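About the Gendetley Picking Club

We are a student club at Gendetley, and most of what gets written about student robotics makes us wince.
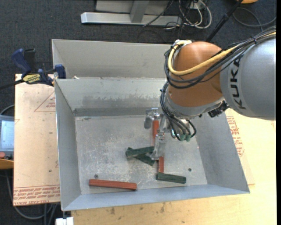

Our subject is bin picking: getting an arm to lift parts out of a bin when they lie any way they like. Vendors will tell you this was solved years ago. We have our doubts, and we have 300 logged attempts from one term that support them.

Tiziana Ferraro started the club after watching a trade show demo in which every part happened to be facing the same way. Lesego Sibiya keeps the log. A pick counts only if the bar comes out and stays in the gripper for 3 seconds, a rule that has cost us some nice-looking numbers.

We don't do trophies much. We entered the Lornero student challenge, came home with nothing, and still think the scoring rewarded speed over getting it right. Ettore Bassi will argue this with anyone.

Membership is capped at 20. We meet at 4 p.m. in the Zuccaro building, and new people spend their first two sessions reading failed runs before they touch the controller. If that sounds dull, it often is. Write to Qianru Jia to join.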